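Nornard hand-held gripper demos: frequently asked questions

Last touched in December. Answers are short, we're mid-collection. If something is out of date, tell us through the form on the project page.

What is Nornard?

A method for training two-arm robot policies from demos done by people holding grippers. No robot in the room while you record. The policy trains on the head view plus the gripper signals, then runs on the arms later.

Is it teleoperation?

No. Teleop means somebody drives the real arms. With us the person just does the task, gripper in each hand. Faster, and you feel the contact in your own wrists, so people push less hard on things. We did try teleop first. Slow, and everyone hated the lag.

What does Ustari mean in the file names?

Ustari is the tabletop task set. Small kitchen things, a few tools. Gromerari is the older set with cloth and bags, still up but we don't add to it anymore. Don't mix the two without reading the notes, the gripper zero is different.

How many demos per task?

50 for training on the standard tasks, more on the hard ones if there's time. The cup-and-tool task got 99 becuase the thin handle gave us trouble — see below.

What does a layout look like?

Few objects, plain board, lots of clear space. We want the fingers visible against the surface the whole time if possible.

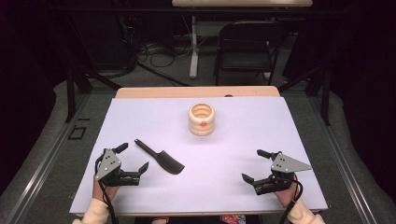
Cup-and-tool task, head view. Both grippers open, one in each hand.

Why the pale board?

Dark fingers on a pale surface are easy to segment. On bare wood our finger tracker dropped out a lot more. Also the tool is black, so same story there. Downside: shadows show up, and an early model learned to chase the shadow of the handle instead of the handle. Random brightness in training fixed most of it.

Do I have to use the same color board?

No, but keep it matte. Glare is worse than the wrong color. If you change it, record a few extra demos on the new one and fine-tune.

Where do objects start?

Layouts are drawn at random by the Araya script before each demo. It gives position and angle for every object. Place by eye, close is fine. Do not tidy the layout to make it easier, we can tell from the stats and we throw those out.

Which hand does what?

Up to the person. We used to force right hand for the tool, left for the cup. Dropped the rule. Free choice gave more natural motion, and the policy picks a side based on where the tool is. Sometimes it waffles in the middle of the board. Known issue.

Why is the thin handle hard?

Two reasons. It lies almost flat, so the fingertips have to come in low and they hit the board. And a long tool swings when you pick it up off center. Out of 59 test runs, 23 failures were at this first grasp. Nearly everything that got past the grasp went on to finish. So if you want to help, work on the grasp.

Does a head view alone work?

For this task, mostly. Head view moves around, people lean in, and the policy has to cope with that. We thought it would be a mess. It was ok. Where it falls down is when a hand covers the object right before contact. Wrist views help there and we have them for part of the set — flagged in the metadata.

My gripper opening reads wrong. Help?

Zero it. Close fully, hold, hit the reset, open fully, hold. Do this at the start of every session and again if you bump one. Half of the bug reports we get are this.

The cable keeps pulling on my wrist?

Leave slack and let it hang down toward you, past the hand. Never across the board. A cable crossing the work area ruins the demo, the model will treat it like an object.

What do I do if I drop something?

Keep recording if it lands on the board, pick it up and go on. Recovery is useful, those demos get their own tag. If it lands on the floor, stop and mark it as failed. Please dont delete failed ones.

Does sleeve color matter?

We worried about it. Trained with and without masking the arms, no difference we could measure on this task set. On Gromerari it did matter a bit, sleeves and cloth look alike. Wear what you want for Ustari.

Will it run on my arms?

If they take two-finger grippers with a similar opening and reach the whole board, probably. You need your own calibration. We only tested one pair of arms so no promises.

Can I get the raw recordings?

Yes, request form on the download page. Big files. The trimmed version is enough for most people, start there.

Is the training code out?

Loader and evaluation scripts yes. Training code is being cleaned up, next release.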